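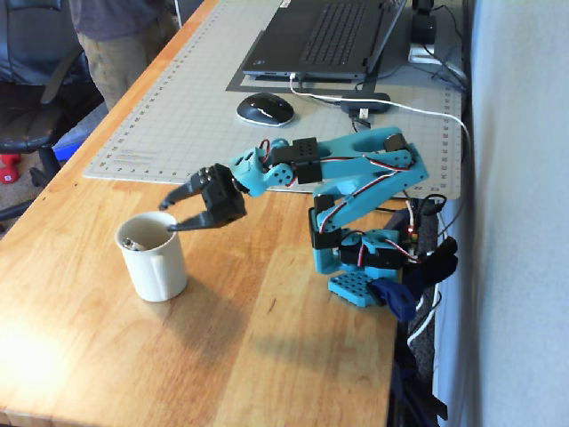
Minutes of the safety and faults meeting, desk arm project
Date: 2019-11-08
Present: Wanting Shen (chair), Hanyu Xiao (minutes), two members from the Gasser group, one student assistant
Apologies: the Cadavov side sent a message that they could not join.

1. Minutes of the last meeting
Approved with one correction. The spare wrist bracket was printed by the Gasser group and not by us.

2. Report on the wrist fault
Hanyu Xiao reported on the fault in the pick and place task. During a long run the wrist servo stopped answering for a short time, and then it went back to its old position at full speed. The gripper was closed on a pen at that moment. The pen was thrown from the desk and landed on the carpet. No person was hurt and the arm was not damaged.

The log shows that the servo did not send its position for 400 milliseconds. The control program, Skultwood, did not treat this as an error. It kept the last command and sent it again when the servo came back. Wanting Shen said that this is the more serious part of the fault, and the meeting agreed. A servo can always lose contact, but the program must not continue as if all is well.

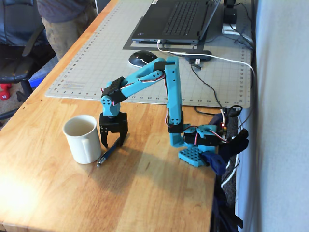 The Gasser members asked if the fault could be repeated. Hanyu Xiao answered that it came back in 5 of 48 runs, and always when the forearm was moving down. He suspects the connector at the wrist, because the cable is pulled a little in this position. He changed the cable for a longer one, but there are not yet enough runs to say that the fault is gone.

3. Stopping the arm
At the time of the fault the student assistant wanted to cut the power, but the plug was hard to reach. It took her 10 seconds. The meeting found this too long. A switch in the power line was already discussed in June and was not ordered then. Wanting Shen will order it now from Forkine and it must be fixed where the operator can reach it with one hand.

Until the switch is installed, the arm may run only at half speed, and a second person must be in the room.

4. Other matters on safety
The clamp of the base was checked and is tight. There was a discussion if the mug should be replaced by a plastic one. One member from Gasser was in favor, as ceramic can break into sharp pieces. Hanyu Xiao was against, because the earlier results were all made with ceramic and the weight would be different - he prefers to wear safety glasses. No decision was taken. The point goes to the next meeting.

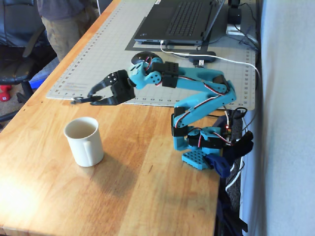 Question from the Gasser group: Can we continue to record test runs this month, or must all work wait for the switch?
Reply from the chair: Test runs can continue under the two conditions in point 3, but runs without an operator are not allowed.

5. Actions
- Wanting Shen: order the power switch, inform the Cadavov side about the fault.
- Hanyu Xiao: change Skultwood so that the arm holds still and gives an error when a servo does not answer. Repeat the 48 runs with the longer cable.
- Gasser group: send their notes on the connector type.

6. Next meeting
The date will be sent by mail after the switch is delivered.

Recent items
Minutes: Speed limits for desk arms
Skultwood: list of known faults
Forkine order form
How to report a fault during a run
Printing notes for wrist brackets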